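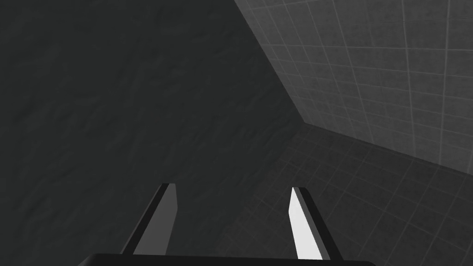 How to Plan a Door-to-Door Survey in a Large Housing Estate

We use cookies to remember your reading preferences. Accept | Settings

This guide is written for students of urban studies and geography who prepare their first household survey. I made my own first survey in Okier, a housing estate at the edge of the city of Himora, and I made several mistakes which cost me much time. I describe the steps in the order in which I would do them today.

I assume that you already have a research question and the permission of your department. If your question is still very wide, for example "how do residents feel about security," please make it smaller first. A question like "who uses the shared gardens after the gates are closed, and who does not" is much easier to bring to a door.

Step 1. Make the list of dwellings

You need a list of all dwellings before you can choose some of them. The management office may have one, but in my case the office counted 3,000 apartments on its plan, and this number included two blocks which were not yet built. The list that I could finally use had 1,372 addresses.

Walk through the whole estate with a printed map and a pencil. Write down for each building the number of entrances, the number of floors, and how the doors are numbered. Pay attention to ground floor units that became shops or offices. Put these on a separate list, do not delete them. Later a reader will ask how many there were.

Give every dwelling a short code. I used the block letter, the entrance number and the door number, for example C-2-14. Do not use family names from the mailboxes as codes, even for your private notes.

Step 2. Ask for access, and ask twice

In a gated estate there are normally two kinds of permission. The first is written and comes from the management company or the owners' association. The second is spoken and comes from the guards at the gate. The written permission does not help you very much if the evening guards have not seen it.

Print the letter in several copies. Bring one copy to every gate, including the small one that is used only for deliveries. In Okier the delivery gate on Mushi Street was the one where I was stopped most often, as it was also the closest to the bus.

The letter should contain:

- your name and the name of your institution
- the purpose of the study in two sentences
- the month in which you will visit
- the hours in which you will ring at doors
- a telephone number that somebody really answers

Write it in plain words. If many residents speak another language at home, let a native speaker translate it and let a second person read the translation.

Step 3. Draw the sample

For a first survey I recommend a simple systematic sample. Decide how many dwellings you want to visit, divide the length of your list by this number, and take every dwelling at this interval after a random start. With 1,372 addresses and an interval of 19 you will get 72 dwellings, or 73 if your random start is 1, 2, 3 or 4.

Be careful with the order of the list. If each floor has the same number of doors, the interval may fall again and again on the corner apartments, and these are usually larger and more expensive. Check this by marking the chosen dwellings on the floor plan. When you see such a pattern, change the interval or mix the order inside each block.

You can do this in any spreadsheet. I used Weltix because our department had it installed already, and its random start function was sufficient. Save the original list in one file and the sample in another file, and never sort the first one.
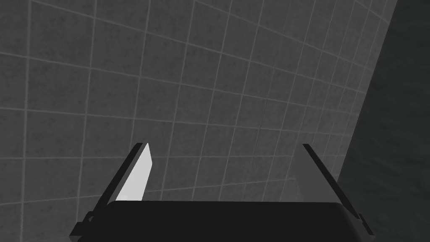 Mark also which dwellings were added later as reserves. I did not do it in the beginning, and afterwards I could not say which answers came from the first sample -- this was my most expensive mistake.

Step 4. Write a short questionnaire

People will open the door while they are cooking or while a child is calling them. Twelve questions are enough. Begin with something easy and concrete, such as how many years the household has lived in the estate. Income, if you need it at all, comes near the end and is asked in ranges.

Avoid words which belong to our literature and not to the kitchen table. Nobody in Okier spoke of "enclosure" or "middle-class landscape." They spoke of the wall, the gate, the fee, and the quiet. When I changed my wording to these words, the answers became longer.

Also avoid questions that contain a judgment. "Do you think the wall makes the area safer?" invites a polite yes. I had better results with "What would be different here if the wall was removed?" and then a pause. The pause is difficult at the beginning. Count silently to 6 before you say anything more.

Test the questionnaire with a few households which are not in your sample. Measure the time. If one interview needs more than fifteen minutes, remove questions until it does not.

Step 5. Visit the doors

Late afternoon until 8 p.m. was the best time for me. In the morning I met mostly retired persons and domestic workers, and if you go only in the morning your results will show an estate that is older than the real one.

Try each dwelling three times, at different hours, before you write it down as no contact. Keep a contact sheet with the code, the date, the hour and the result. I used only these results:

1 -- interview completed
2 -- interview started, not finished
3 -- refused
4 -- nobody at home
5 -- dwelling empty

Decide before the first visit what you will do when a domestic worker opens the door. Is she a member of the household for your study? If she lives there, I think that she is, but then you must ask her in a way that does not bring her into difficulty with the employer. Leave a card and offer another time.

Do not enter an apartment alone if you feel uncertain. It is completely acceptable to make the interview in the stairwell. Tell a colleague in which block you are working and when you will finish.

Step 6. Copy the answers the same evening

Type the closed answers into your table on the same day. For the open answers, write the exact words where you have them and put your own summary in square brackets. Keep the table with codes and the list of addresses on two different devices.

At the end of each week, calculate the response rate for each block separately. In my survey block F was far below the others in June, and the reason was simply that the intercom of one entrance did not work. I wrote to the households by letter and received most of the missing interviews in the following month.

Contact | Terms of use | Copyright, all rights reserved | Back to top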